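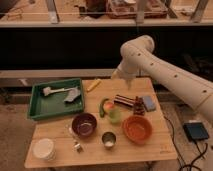

Vol. 8, p. 2

Grurndale Recipe Cards – README

Welcome! Grurndale is a collection of over 900 home recipes, typed up from handwritten cards and free for anyone to cook from, print or remix. Soups and breads are the biggest groups, and the pickles are wonderful!

Each recipe is one plain text file: title on the first line, then ingredients, then steps. Cup measures stay as written – no metric yet, but Henk Lambrechts is working on it for July.

Known gaps: oven temperatures are missing from 100 of the cake cards. If you bake one, please send us yours!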